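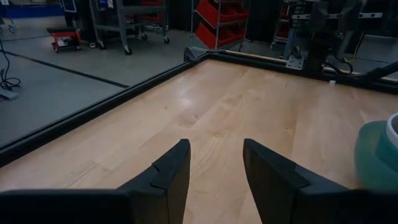 The sorting bench at Sekeo

Sekeo hires out tableware for weddings and school dinners, and 3,086 pieces can come back over a busy weekend in June. Until last year every one was sorted by hand. Staff stood for most of a shift, and sore wrists were the usual complaint.

Now the firm is trying robot arms from Zamani at its test bench. They began with plastic bowls, which vary in size and are awkward to grip by the rim.

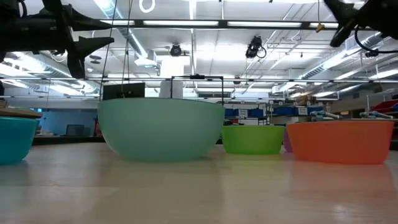

Bowls in several sizes and colours on the bench, with the arms overhead.

Of the 35 people on the sorting side, none has lost a job so far. Six have moved to checking and packing, and two are learning to set up the arms. Pay has stayed the same, though the late shift is shorter and some miss the extra hours.

Opinions differ on the noise and on the pace. The older hands say they can still clear a stack of bowls faster. Managers agree, and want the arms mainly for the early morning, when it is hard to find staff. A decision on a second bench is due in the autumn.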